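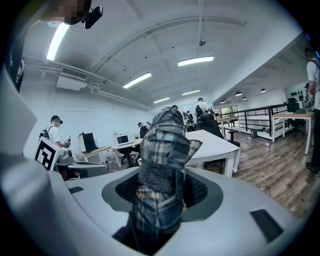 Pacheco Opens Plaid Fabric Collection Drive in Praltby

PRALTBY, March – Pacheco, the textile reuse company, has opened a collection drive for plaid and tartan fabric at its Praltby workspace. The drive runs through the end of the month and takes scarves, shirts, blankets, bags and remnants in any color.

Everything collected will be sorted by weight and pattern, then passed to Sorkura, a sewing workshop that turns used cloth into lined pouches and cushion covers. The first batch under the Ridimum name will be 800 pieces. Last year's trial batch, made mostly from old flannel shirts, came to 558 and sold out before summer.

Plaid was picked for this round because the stripes give the cutters a line to follow, and small pieces can be matched without much waste. Dark tartans are the most useful. Navy, gray and black grounds with a thin stripe of yellow or white go well together even when they come from different garments, and they hide seams. Pale plaids are welcome too but will be set aside for linings.

Items should be washed and fully dry. Buttons, zippers and labels can stay on; the workshop removes them and keeps the buttons. Pieces smaller than 25 inches on the longest side should be bagged together. Pacheco cannot take fabric with rubber backing, foam padding or glue – this includes most picnic blankets.

Drop-off is at the front door of the Praltby workspace from 9 a.m. to 4 p.m. Each person may bring up to 30 items per visit. Larger lots from shops or schools need to be arranged ahead of time through the front desk. No receipts are given for single items, but businesses can ask for a written record of weight.

Finished Ridimum pieces go on sale in the fall at the Praltby workspace and through Sorkura. Prices have not been set. Leftover cloth that is too worn to sew will be cut into cleaning rags.

About Pacheco
Pacheco collects and sorts used textiles for small manufacturers. Its workspace in Praltby handles clothing, household fabric and factory offcuts.

Contact: Pacheco press desk, Praltby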